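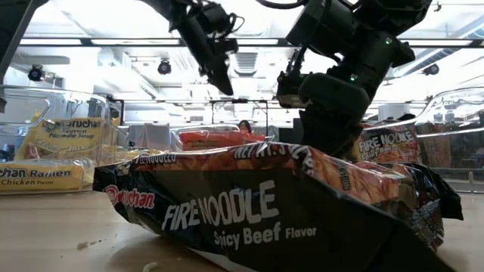
Des sachets de nouilles instantanées, dont un grand noir au bœuf épicé et deux jaunes au poulet.

Les nouilles instantanées, comment ça marche ?

Un bloc sec, de l'eau bouillante, quelques minutes d'attente, et le repas est prêt. Pourquoi ces nouilles cuisent-elles si vite ? Et que racontent tous ces mots sur les sachets ?

De quoi sont-elles faites ?

Les nouilles de ce genre sont faites avec de la farine de blé, de l'eau et du sel. On mélange le tout pour obtenir une pâte. Des rouleaux l'aplatissent jusqu'à ce qu'elle soit très fine, puis des lames la découpent en longs fils. Les fils avancent sur un tapis un peu trop lent pour eux. Ils se plissent et forment des vagues.

Ensuite, on les cuit à la vapeur. Elles sont donc déjà cuites une première fois avant d'arriver chez toi.

Pourquoi sont-elles sèches ?

Les microbes ont besoin d'eau pour se développer. Si on enlève presque toute l'eau d'un aliment, il se garde longtemps. Pour sécher les nouilles, il y a deux méthodes. La plus courante consiste à les plonger dans l'huile chaude : l'eau s'échappe sous forme de vapeur et laisse de tout petits trous dans la pâte. L'autre méthode utilise de l'air chaud. Elle prend plus de temps.

Quand tu verses l'eau bouillante, elle entre par ces petits trous. Les nouilles gonflent et redeviennent souples.

Lire un sachet

Beaucoup de sachets sont écrits en anglais. Voici quelques mots utiles.

Noodle : nouille.
Soup : soupe.
Chicken : poulet.
Creamy chicken : poulet à la crème.
Beef : bœuf.
Spicy : épicé.
Fire : feu. Sur un sachet de nouilles, ce mot annonce un goût qui pique.
Flavor : saveur, goût.
Net wt. : poids net. C'est le poids de ce qu'il y a dans le sachet, sans l'emballage.

Sur le sachet noir, le poids est donné en « oz ». Cela veut dire « once », une unité utilisée aux États-Unis. Une once pèse un peu plus de 28 grammes. Pour 3,52 onces, cela fait donc presque 100 grammes.

Attention, « saveur poulet » ne veut pas toujours dire qu'il y a des morceaux de poulet. Le goût peut venir d'une poudre. Pour le savoir, il faut lire la liste des ingrédients.

Pourquoi ça pique ?

Le piment contient une substance appelée capsaïcine. Elle trompe les nerfs de la bouche, qui envoient au cerveau le même message que pour une brûlure. Boire de l'eau n'aide pas beaucoup. Un peu de lait ou de yaourt calme mieux la bouche.

Peut-on en manger tous les jours ?

Mieux vaut en manger de temps en temps. L'assaisonnement est souvent très salé, et il n'y a presque pas de légumes. Tu peux n'utiliser que la moitié de l'assaisonnement, puis ajouter une carotte râpée, des petits pois ou un œuf dur.

L'eau bouillante brûle. Demande à un adulte de la verser, pose le bol bien à plat et attends un peu avant de goûter.

Le mot à retenir

Déshydrater : enlever l'eau d'un aliment pour le conserver. Les raisins secs et le lait en poudre sont aussi des aliments déshydratés.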